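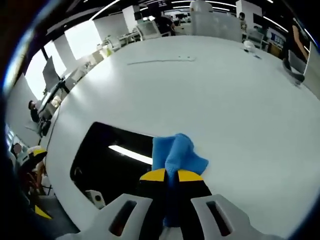
3.2 Wiping of glossy surfaces

The second task group covers the wiping of small glossy items on a shared office table. The item in Figure 3 is a smartphone, laid screen-up on a round white table and wiped with a blue cloth.

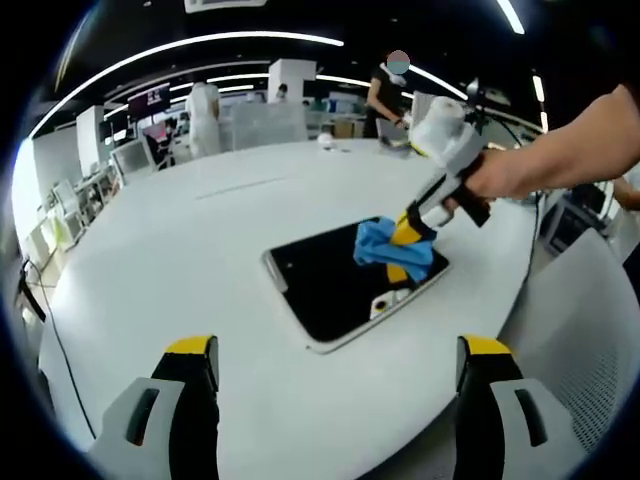 Figure 3. Wiping a smartphone screen with a crumpled cloth.

Cloths were used crumpled or folded into a pad. Of the 134 trials at the Tulldale site, 9 were excluded – 7 for incomplete notes and the others for a change of cloth part-way through. Pressure was not measured. Trials at Bavside followed the same order of items.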